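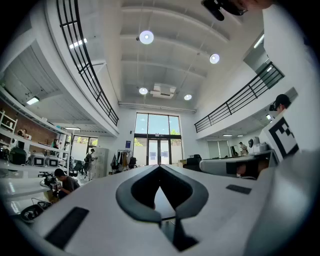 Notes from Wornberg, 18/07/2019

Well, I finally did it. After 11 years of moaning about the bus to Tredham I bought a secondhand bike and started riding in, and I have opinions!

First, the route. Everyone will tell you to take the old railway path, and it is lovely as far as Killov Bridge (elderflower all along the left side, and a bench in the shade). Past the bridge it turns to loose gravel and nettles, and I came home with shins like a schoolboy's. Go up Mill Lane instead. There's a hill, yes, but it's a short one, and you roll nearly all the way down to the library on the other side.

Second, get a proper pannier. I carried my lunch in a rucksack for 2 weeks and had a damp back every single morning. The bike shop next to the Virág bakery has plain black ones that clip on and off, and they'll fit the rack while you go and get a poppy seed roll, or in my case a poppy seed roll and a second poppy seed roll.

I'd like to have a grumble about bike parking too. The racks outside the station are full by eight, and the ones behind the market are so close to the wall you can only use one side of them. I've written to the council and had a very polite reply saying the matter would be looked at in August. We'll see. If you use those racks, do write in as well, it only takes a minute.

I've done 400 miles so far and had one puncture, which I mended badly and then again, less badly. If anyone has a child's helmet they've finished with, my niece is coming to stay and would like a red one, though she says she'll put up with blue.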